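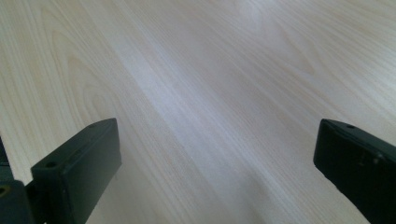
Figure 2. View from the hand-held gripper, fingers open over the bare tabletop.

4.2 Collecting demonstrations in a one-semester course

The class project, which the students named Lurkero before anyone could object, asked each team to record 72 demonstrations with a hand-held gripper and train a small policy on them. Most teams planned their objects with care and their table hardly at all. The table had its revenge. As Figure 2 shows, overhead light leaves a broad pale band across the wood, and the grain fades inside it. Our first policy, trained on one team's recordings, treated the band as a thing worth picking up and made several sincere attempts.

We asked teams to repeat their recordings with the table turned and the lights changed between takes. This raised the class total to some 200 usable recordings and lowered morale by an amount we did not measure. The Grorkness team, who had argued for keeping their original set on the grounds that it was finished, reached a grasp success rate of 83 percent after starting over. They have asked that the earlier figure be left out, and we have agreed.

Opening frames with nothing between the fingers were kept in the training set – students wanted to trim them, but policies trained without them tended to close on air at the start of a run.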